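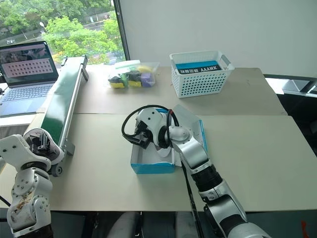

The long table, made up in two panels.

Zundell has resoled and cleaned canvas footwear in Brustgate for 12 years. The head of its repair bench, who asked to be quoted by job title only, spoke to us on 14th May about washing canvas without ruining it.

"Water does less harm than heat," the bench head said. "Above 40 degrees Celsius the adhesive at the foxing starts to creep. Owners blame the detergent."

Laces come out first and are washed separately. The shop uses Szénási, a neutral soap paste, worked in with a soft brush along the weave.
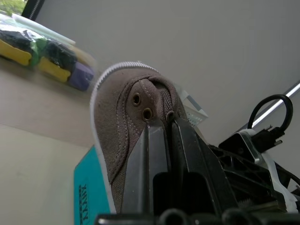

Brown canvas, unlaced, with the metal eyelets showing.

Eyelets are dried by hand. "Plated brass will mark the cloth if it sits damp overnight. You get a green ring, and it does not come out."

Bleach is refused on all colors -- including white, where it reacts with residues in the cloth and leaves a yellow cast.
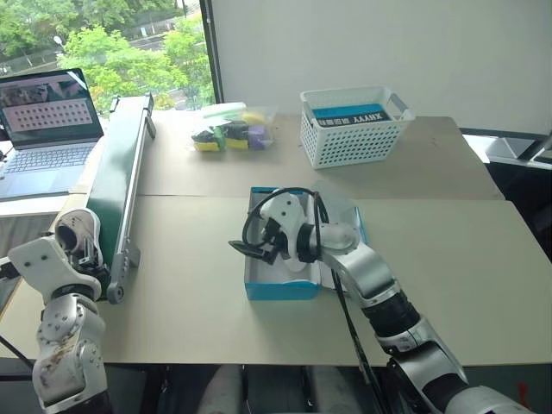

Drying takes longer than most owners allow. The bench head specifies seven hours in moving air, away from radiators. Pairs are stood toe up, the way the gray and white shoe is held at the left, so that moisture drains toward the heel. Paper stuffing is changed once. Pruvby, the shop's second site, follows the same schedule and opens to walk-in customers in October.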